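Uralell family rooms: progress report, second period
To: Dzifa Yakubu, Vorkisier
From: Despina Antoniadis
Jul 13, 2018

Where we are against the plan

The grant agreement asked for three things by this point: rooms furnished, a storage scheme in place in each one, and evidence that the scheme keeps living surfaces clear. The first is done. The second is partly done. On the third I don't think we have evidence yet, and I would rather say so now than in the final report.

All the rooms at the Szénási building have their beds, seating and tables. Plovico delivered the last of the furniture in March, later than agreed, and replaced two table legs that arrived bent. The rooms look good and people say so. I have heard "it feels like a home" often enough to stop writing it down, and it doesn't answer the question you are paying us to answer, which is whether a room that serves as bedroom, living room and playroom can be kept usable with the storage we proposed.

The storage scheme

Our application promised a lidded box under each bed, a shelf by the door and a shallow tray for the coffee table. The boxes are in. The shelves are in, except where the wall wouldn't take the fixings. The trays are on hold. The sample we were sent was too deep to be pleasant on a low table and too shallow to hold a toy truck, and I could not see the sense in ordering 30 of them to satisfy a line in the budget.

My own view is that the scheme was designed around clothes and paperwork, the things adults tend to bring up in interviews. What collects in the middle of the room is different.

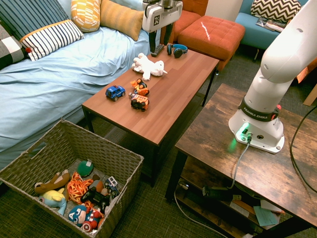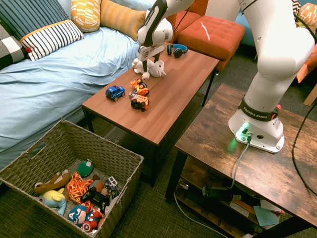

Coffee table between the bed and the side table.

The coffee table has become the main test of the scheme, whatever we wrote in the application. It is the nearest flat surface to the bed, it is low enough for a small child, and it belongs to no particular activity, so everything is allowed on it. Toy vehicles share the wood top with a white plush animal and a pair of headphones, and no single container we have bought is right for all of that. The toys could go in the under-bed box. The headphones shouldn't go in with them, and a plush toy that goes to bed with a child is unlikely to spend the evening under a lid. I don't regard a table like this as a failure. It would still be marked "not clear" on our form, the same mark we would give one covered in dirty dishes, and that tells you something about the form.

What the numbers say, and what they don't

We have 54 completed room checks. In 50 of them the bed box was in place and had something in it. That figure has been quoted at two meetings as proof that the storage works. I would be careful with it. A box can be in place and full of things that were never on the table to begin with, and the checks were announced ahead of time, so people tidied. Only 4 checks were made without notice, too few to lean on in either direction.

I also question the clear-surface target itself. We took it from the original proposal without asking what it was for. If the aim is that a family can sit down and eat, half a table is enough. If the aim is that a room looks finished when a visitor opens the door, I am not sure why a funder should care.

Changes I am proposing

Drop the tray and put the money into one small open basket per room, to stand on the floor beside the coffee table. Open, so that a child can use it without help. I am not promising that they will.

Give electronics a fixed place on the side table or the shelf, with a hook for headphones. Hooks are cheap and I would start with one floor.

Replace the clear/not clear mark with a short note of what is on the table and whether there is space to use it.

Stop announcing the checks, provided residents agree to this in writing beforehand. Some will refuse, and the sample will get smaller.

Money

Spending is under budget, entirely on account of the trays. Please don't read it as a saving. Late delivery cost us staff time that doesn't appear in the furniture line, and I will set it out separately with the next claim.

Decisions needed from you

Approval to move the tray money to baskets and hooks, and a yes or no on changing the form before the next round of checks. If the form has to stay as it is for reporting purposes, I will go on filling it in, but I will attach the notes as well.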